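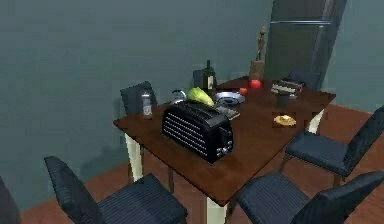
Kourosh Bagheri writes to ask how to get salt out of walking boots after a week on the coast path at Plonmont, and says his last pair dried stiff and white along the seams even though he had brushed them every evening.

Brushing takes off sand and loose crystals. It does not remove salt that has gone into the leather or the stitching, and that has to be dissolved. The steps below apply to boots, poles, day packs and shells used within reach of sea spray. Most of it can be done in a rental apartment with a sink and a towel.

Boots

Take out the laces and insoles and wash them separately in plain fresh water. Knock the soles together outdoors to drop the sand. With leather uppers, wipe the whole boot with a cloth wrung out in lukewarm water, rinse the cloth, and repeat until the water in the sink stays clear. White tide marks that come back after drying need one part white vinegar to two parts water, wiped on and then wiped off with fresh water. Test it on the tongue first – some dyed leathers lighten.

Fabric boots can be rinsed under the tap. Keep the flow off the inside of the collar, where the foam holds water for a long time.

Stuff the toes with newspaper and change it after an hour, then again before bed. Dry on the side, soles facing the draft. Do not use an oven, a radiator or a hair dryer on the hot setting. Sole adhesive softens with heat, and a sole that has shifted even slightly will start to lift at the toe on the next descent. Condition leather when it is dry to the touch but still flexible.

Eyelets and hooks

Plated steel hooks rust from the back, where they meet the leather. Run a cotton swab with a drop of light machine oil behind each one and wipe off the excess. Brass eyelets turn green. The green comes off with a dry toothbrush.

Poles

Separate the sections completely. Sand in the joint is the usual cause of a pole that slips under load or will not open at all. Rinse each section, shake it out, and stand the pieces apart overnight. Do not oil the expander or the inside of a twist-lock tube; the lock works by friction. Lever locks may need the screw turned slightly after a sandy week. Tighten until the lever closes with firm thumb pressure and stop there.

If two sections have seized, put the joint in warm water with dish soap for half an hour and twist with rubber gloves on. Pliers will dent the tube.

Day packs

Zippers fail before fabric. Rinse them open and closed, brush the teeth with an old toothbrush, and run a candle stub along both sides once they are dry. Sand collects under the seam tape at the bottom of the main compartment, so turn the pack inside out and vacuum with the crevice nozzle before wetting anything. Hang it upside down to dry with every pocket open.

Shells

Close all zippers and hook-and-loop tabs. Machine wash on gentle with a soap made for waterproof fabric and no fabric softener. Run a second rinse. If water no longer beads on the shoulders after a low tumble dry, the coating needs renewing. Check the care label before the dryer step, as a few shells are line dry only.

Maps and guide leaflets

Paper that has taken up salt air stays limp even indoors. Lay sheets flat between dry towels under a board for two days. The route 201 map handed out at the Plonmont information desk is printed on coated stock and can be wiped with a barely damp cloth. The older edition is uncoated and cannot – the blue ink runs.

Storage

Let everything sit in a dry room for a further day before it goes into a closet. Boots go in a breathable bag or an open box, never in the plastic bag they came home in. Poles are stored apart, or assembled with the locks released. Loosen all pack straps.

For anyone who walks the headland steps at Plonmont regularly (more than 3,000 of them end to end), check the heel edge of the outsole every October. Wear there is faster on stone steps than on path, and most cobblers will not resole once the midsole is exposed.

Readers' additions

Nives Rinaldi uses cat litter in an old sock in place of newspaper and reports the same drying time with less ink on the lining.

Evaristo Costa notes that insoles can be dried flat under a cooling rack with a weight on top. Ours curled when left loose, so the weight is worth adding.

Morena Longo asks about suede. Use a suede brush when fully dry and skip the conditioner. The vinegar mix is safe on most suede at half the strength given for leather.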